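Ticket: second floor office, AC vent rattle and uneven light
Site: Mansilla building, open office
Status: open

The slatted vent on the ceiling rattles when the unit starts up in August heat. Tightened 2 screws on the grille – no change.

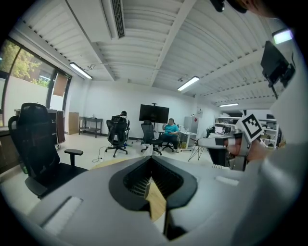

Logged by Takano Facilities, 3:00 p.m.

Lights checked from the window wall inward. Desks by the window report glare at noon, so blinds are on order from Nasero. Filter for the AC unit last changed at 1,000 hours. Doltuno will bring a new one and look at the fan mount.
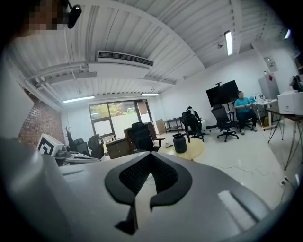 AC unit and ceiling lights, brick wall side

Next step: rerun on low for an hour after the filter swap.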